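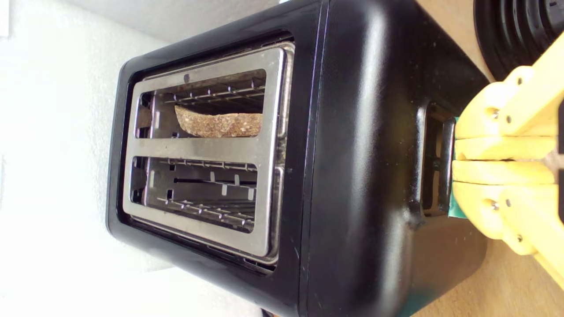

Trostum Residence Services
Posted by Ulla Kristiansen, Resident Kitchens
August 26, 2022

1/ Trostum Residence Services reminds all residents of the rules for toasters in the shared kitchens. These rules apply in Gisadau House and Fjeld House from the start of the fall term.

2/ Each kitchen is supplied with a two-slot toaster. Personal toasters may not be kept in bedrooms or added to the kitchen counter.

3/ A single slice may be toasted in either slot. Seeded and wholegrain breads are permitted. Buttered bread, filled bread and pastries with icing are not.

4/ Please remain in the kitchen until the lever has come up. Most fire alarm calls in July began with toast left alone.

5/ If a slice is stuck, switch off at the wall, unplug the toaster and let it cool. Do not reach between the guide wires with a knife or fork. Small wooden tongs are kept in the top drawer.

6/ Crumb trays are emptied by the kitchen's duty resident every 6 days. The outer shell should be wiped with a dry cloth — no sprays, and no water near the slots.

7/ A toaster with a loose lever or a damaged cord should be unplugged and reported to Leif Haugen at the Fjeld House desk. Replacements are issued within 21 days. Until then, residents may use the kitchen on the floor below.

8/ The full kitchen rules are posted inside each pantry door. Questions may be sent as a reply to this thread.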